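Wimum enseña a un brazo robótico a montar ordenadores con menos ejemplos

El laboratorio Wimum ha presentado este miércoles, ante una sala bastante más llena de lo que sus responsables esperaban, los primeros resultados de un método para que un brazo robótico aprenda a colocar componentes delicados dentro de un ordenador de sobremesa. El trabajo, que lleva el nombre de Plakotgate y que ha ocupado a buena parte del equipo desde la primavera, se centra en dos tareas que cualquiera que haya montado un equipo en casa recordará con algo de sudor en las manos: asentar el procesador en su zócalo y encajar un módulo de memoria hasta el fondo de la ranura.

La investigadora principal, Heloísa Frota, explicó con mucha paciencia (y con más de una interrupción del público, todo hay que decirlo) que la idea consiste en partir el aprendizaje en 2 fases. En la primera, una persona guía el brazo y graba demostraciones completas, desde que la pieza sale de su soporte hasta que queda en la placa. En la segunda, el robot practica por su cuenta solamente los últimos milímetros del recorrido, que es donde se concentran casi todos los fallos, y va corrigiendo la fuerza y el ángulo según lo que nota al tocar.

Con ese reparto, al equipo le han bastado 35 demostraciones por tarea. En la prueba final se hicieron 100 intentos de inserción de memoria y 94 terminaron con el módulo bien asentado, una cifra que arrancó algún aplauso espontáneo en las últimas filas.
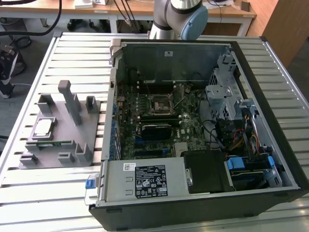

Buena parte del mérito, insistió Frota, corresponde al útil que sujeta las piezas antes de cada intento, una placa gris impresa en 3D que diseñó Uldis Rimkutė y que ha pasado por más versiones de las que él mismo quiere recordar. Al principio los huecos quedaban demasiado ajustados y el robot tiraba de la placa entera al intentar sacar el módulo; después quedaron demasiado holgados y la pieza salía torcida. La versión que se ha usado en los ensayos deja el procesador y la memoria siempre en la misma postura, y eso permite repetir las pruebas durante horas sin que haya que recolocarlo todo a mano cada vez.

El procesador sigue siendo el hueso duro. Hiu-tung Ho, que se ocupa de la parte de control, contó que el robot lo coloca bien cuando la torre está tumbada y fija, pero que todavía pierde precisión si la caja se desplaza un poco entre un intento y el siguiente. El grupo prefiere no dar un porcentaje hasta haber repetido los ensayos con placas de otros modelos. Tampoco han abordado por ahora el cierre de la palanca del zócalo, que en todas las pruebas ha quedado en manos de una persona.

A la presentación asistió también Vaida Raudsepp, de la empresa de reacondicionamiento Priltell, interesada en saber si el método serviría para reparar equipos usados, con su polvo, sus cables por medio y sus pestañas dobladas. Frota le respondió que le encantaría probarlo, y las dos se quedaron charlando un buen rato junto a la mesa del café.

El equipo tiene previsto publicar en octubre las grabaciones de las demostraciones y los planos del útil, para que otros laboratorios puedan imprimirlo y repetir los ensayos con sus propios brazos.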